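Re: [parts-store] Bin labels and the February stocktake

Ghassan Nassar wrote:
> Do we relabel before or after the Karaki order lands? The
> Javis export still lists 200 locations.

After. The export is stale — Bokument has 102 live locations and the rest can be archived.

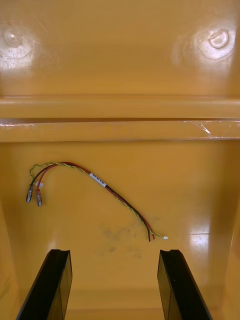
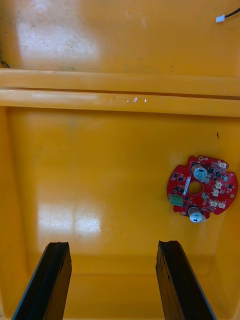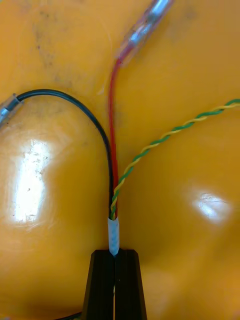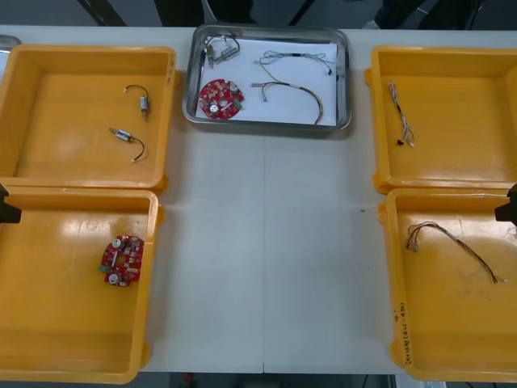 Label stock is the Dravora matte, colour-coded by aisle. Please don't reuse old location codes.

Contact the list owner | © Parts Store List | Back to top

Comments

tmw: Does archiving keep the order history?

G. Nassar: Yes, read only.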